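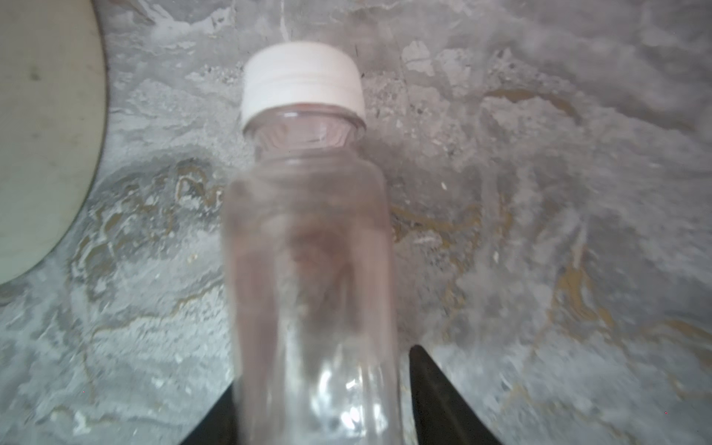 A clear plastic bottle with a white screw cap

Screw cap

A screw cap, also called a screw top or twist-off cap, is a closure that is turned onto a container and held there by threads. The threads on the inside of the cap match those on the outside of the container's neck. Screw caps are used on drinks, medicines, cleaning products, cosmetics, paints, oils and many kinds of food. They may be made of plastic, metal or, less often, glass or wood.

The screw cap competes with several other closures, including the cork, the crown cap, the snap-on lid and the glass stopper. Its main advantage is that it can be opened by hand and closed again many times without a tool.

Design

A typical screw cap has a flat or slightly domed top, called the deck, and a side wall, called the skirt. The outside of the skirt is often ribbed to give the fingers a better grip. The threads run along the inside of the skirt.

The thread itself does not make the seal. It pulls the cap down so that a sealing surface is pressed against the rim of the container, known as the finish or the land. In older designs this surface is a separate disk or liner made of cork, rubber, coated paper or foam. Many plastic caps now have no liner. They are molded with a thin ring on the underside of the deck — the plug seal — that fits tightly inside the mouth of the bottle.

Threads may be continuous or interrupted. A continuous thread runs in one unbroken spiral. An interrupted thread has gaps that let gas escape as the cap is loosened, and is common on carbonated drinks. Without these gaps, pressure inside the bottle could throw the cap off before the threads were fully released.

Lug caps, found on glass jars of jam, pickles and sauce, are a related type. They have a few short inward tabs that slide under matching ridges on the jar and need only part of a turn to open.

Neck sizes

A cap and a container fit together only if the diameter, the thread pitch, the thread profile and the height of the neck all agree. Manufacturers therefore work from shared neck finishes, usually given as a diameter in millimeters followed by a code for the thread style. Two caps with the same diameter may look alike and still not be interchangeable.

Shorter necks have become common for water and soft drinks. They use less plastic in both the bottle and the cap, but they leave less thread to hold the cap in place, so the fit must be more exact.

Materials and manufacture

Most plastic screw caps are made of polypropylene or high-density polyethylene. Polypropylene is stiffer and stands up better to heat. Polyethylene is softer and can often seal without a liner.

Plastic caps are made either by injection molding or by compression molding. In injection molding, melted plastic is forced into a closed mold and cooled. The finished part is then unscrewed from the mold core or, if the plastic is flexible enough, pushed off it. In compression molding, a measured pellet of hot plastic is dropped into an open mold and pressed into shape. Compression molding runs at a lower temperature and leaves no gate mark on the top of the cap.

Metal caps are stamped from sheet aluminum or tin-plated steel. On many aluminum caps the thread is not formed until the cap is on the bottle. A plain shell is placed over the neck, and rollers press the metal into the grooves of the glass.

Tamper evidence

Many screw caps show whether a container has been opened. The most common method is a band joined to the bottom of the skirt by thin bridges. When the cap is first turned, the band catches on a ridge around the neck and the bridges break. The band may stay on the neck or, in some designs, split and come away with the cap.

Other methods include a foil or film bonded across the mouth of the container, a shrink sleeve over the cap and neck, and a button in the lid of a vacuum-packed jar that pops up when the seal is broken.

Child-resistant caps

Child-resistant screw caps require two actions at once, such as pushing down while turning or squeezing the sides while turning. The push-and-turn type usually has an inner and an outer shell. Unless the outer shell is pressed down, it clicks around the inner one without moving it. These caps can be hard to use for people with weak or painful hands, and pharmacies in many places will supply an ordinary cap on request.

Opening and closing force

The turning force needed to close or open a cap is called torque. Application torque is set on the capping machine, and removal torque is measured afterward with a torque tester. A cap put on too loosely may leak, and one put on too tightly may crack, distort its liner or be difficult to remove. Removal torque is normally lower than application torque, as the plastic relaxes after capping.

Recycling

Caps and bottles are often made of different plastics. Drink bottles are usually made of polyethylene terephthalate, which sinks in water, while polypropylene and polyethylene float. Recycling plants use this difference to separate the two after the bottles have been shredded. Local rules vary on whether caps should be left on or taken off before collection.

Tethered caps stay attached to the neck by a strip or hinge after opening, which keeps them from being lost as litter.

See also

Bottle
Bung
Crown cap
Mason jar
Neck finish
Stopper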